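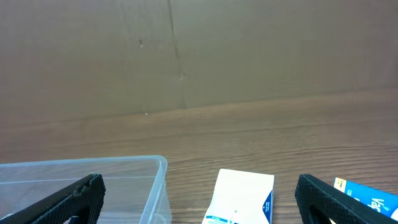
Bench helpers wanted for August (sorting and packing, paid)

Hi! I'm Ülle Krūmiņa and I run the packing room at Canditz, upstairs from the Grutex shop. We put together small household boxes for people moving into their first apartment, and this August we have 551 of them to get out the door. Last summer Corrado Ferri and I did nearly all of it ourselves and I'd like my evenings back this time, so we're looking for 2 people to join us at the tables.

What you'd be doing

Mostly picking things up and putting them where they belong! Bottles, tubes, small boxes, odds and ends that come in mixed together and have to go out in some kind of order. You'll take a bin, work through what's next to it on the table, check each thing against the sheet and set it in the right spot. Small cartons go in upright so we can read them from the top. Caps get a quick check with your fingers before a bottle goes in anywhere (I have cleaned up enough shampoo for one lifetime, thank you). Anything dented or leaking goes on the shelf by the door and Corrado deals with it.

The tables are wood and we like them, so please no box cutters straight on the top. Use the green mats. There's plenty of cardboard around if you need to cover something or make a divider.

A cap check goes quickly once you've got the feel of it, with the brown bottles and the white caps especially. Hold the cap end, give it a little turn, lay the bottle down on its side and move on to the next thing.

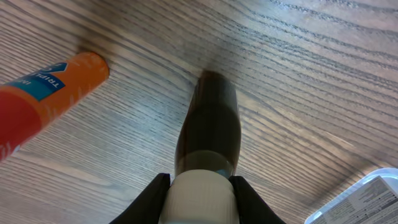

Who we'd like to hear from

You don't need packing experience. I'd love someone patient, who doesn't mind doing the same thing for a while and will speak up if the sheet looks wrong (it sometimes is, I type it). You can sit or stand, whichever suits you, and we can raise one of the tables. You should be OK reading small print on labels. Siu-ming Fu started with us as a summer helper and now does all our ordering, so it can turn into more, but I can't promise that.

Hours and pay

Mornings, 8:30 to 12:30, with a proper coffee break in the middle. Pay is 75 a shift, and you also get lunch if you feel like staying for it. The first morning is a paid tryout for both sides.

How to apply

Drop a note in the Canditz box at the Grutex counter, or ask for me or Corrado at the stairs any time before noon. Tell me your name, which mornings you can do, and one thing you've sorted, packed or tidied lately. A garage counts! I'll call everybody back, including the people we can't take this time.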